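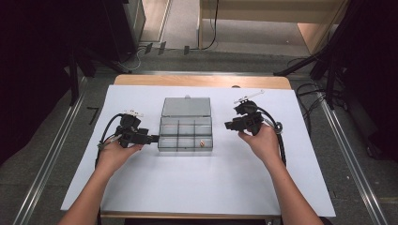 Zana: a table of home storage advice

Version 3

Zana is a table of 800 pieces of advice on how to store small things at home: screws, beads, buttons, fuses, fishing tackle, spare keys, batteries, seed packets. Each row is one claim, copied from a printed source, with a note on whether the source gave any evidence for it. Mostly it didn't.

Read the Known problems section before you use it. People have quoted the earlier versions as proof that compartment boxes save time. The table can't show that. It shows that a lot of writers say so.

Where the claims come from

The rows were taken from 37 sources: household manuals, craft magazines, hardware catalogs, and the free booklets that used to come with shelving. Iolo Harries typed up the manuals and magazines. Charalambos Antoniadis did the catalogs and booklets, and later went back over the magazines after we found whole columns missing from the scans.

Catalogs are a bad place to look for neutral advice. A company that sells drawers will tell you that you need more drawers. The Vlachopoulos catalogs are the worst for this - one of them recommends a separate cabinet for picture hooks. We kept those rows and marked them as seller claims in the column for it. Drop them if you like, but say so when you publish.

Files

claims.csv - the main table, one claim per row
sources.csv - title, publisher, and type of each source
notes.txt - our arguments about the hard cases, not cleaned up
old/ - earlier versions, kept so that old results can be checked

Main columns

There are 14 columns in claims.csv. The ones you are likely to need:

claim_text: the advice as printed, spelling mistakes included
item: what is being stored
container: jar, box with compartments, drawer, bag, tin, pegboard, other
benefit: what the reader is promised (speed, less loss, less rust, looks)
evidence: none, story, or test
seller: yes or no
labeler: initials of the person who did the row

"Story" means the author says it worked for them or for a friend. "Test" means the author compared two ways of storing something and reported what happened, however badly. We set the bar for "test" very low and hardly anything got over it.

Claims that come up again and again

Clear lids help you find things faster. This may well be true. None of our sources timed it, and several of them say the opposite about sewing boxes, where they want you to keep thread out of the light.

Label everything. Writers never say what to do when the contents change. Our own guess is that a wrong label is worse than no label, but that is a guess and it isn't in the table.

Sort by size first. The hardware people say this and the bead people say color first. Each side writes as if the other didn't exist.

A place for every item means nothing gets lost. Found mostly in the booklets. No comment.

Known problems

The sources were picked by what we could get hold of. Most came from a house clearance in Plarnuvdale and a library sale, and whoever owned them first clearly liked woodworking. Sewing and fishing are thin. Kitchens are barely there.

Copying between sources is heavy. The same paragraph about baby food jars turns up under different names, and we count it each time it is printed. If you add up the rows and call the result agreement, you are really measuring how often editors borrowed from each other. The dup_of column catches the copies we noticed. We didn't notice all of them.

The benefit column is shaky. "Tidy" was filed under looks by one of us and under speed by the other for most of October. Those rows have been redone, but check the labeler column before trusting any difference between looks and speed.

Rurnix, the script we used to split scanned pages into claims, breaks sentences at abbreviations. "No. 8 screws" gave us a lot of trouble. Rows fixed by hand have hand_fixed set to yes. If you see a claim that ends in "No" and nothing else, please report it.

What not to use it for

Don't use it to recommend products. Don't use it to train anything that hands out advice to the public unless you are happy for it to repeat old sales copy with great confidence. And please don't cite the share of rows marked "none" as the share of household advice that is false. Advice with no evidence behind it can still be right. We just can't tell from this.

Corrections

Send the row number, the source, and a photo of the page. "I'm sure this is wrong" isn't enough, even though you may be. We go through corrections on Wednesday evenings, when we get to them. Disputes go into notes.txt with both sides written out, and the row keeps its old label until one of us gives in.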